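Shelf riser

A shelf riser is a small raised shelf that stands on a table, counter or cabinet floor. It holds bottles and jars above the work surface and leaves the space underneath free. Most have a flat top with a leg or side support at each end.

Tops are made of wood, metal, glass or plastic. Wooden tops are usually sealed against spills.

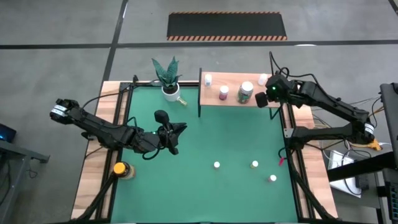
Containers on a shelf riser with a light-wood top. The largest is a jar with a broad white lid.

Tall bottles are normally kept toward the back and items in daily use toward the front. Wide jars are placed near a support, where the top bends least.

The Melis riser, designed by Amedeo Mazza, was sold in Pullach from August 2004. A longer model, the Melis 801, followed and was 801 mm wide. Both were later made by Gredov.

See also: Spice rack, Cabinet organizer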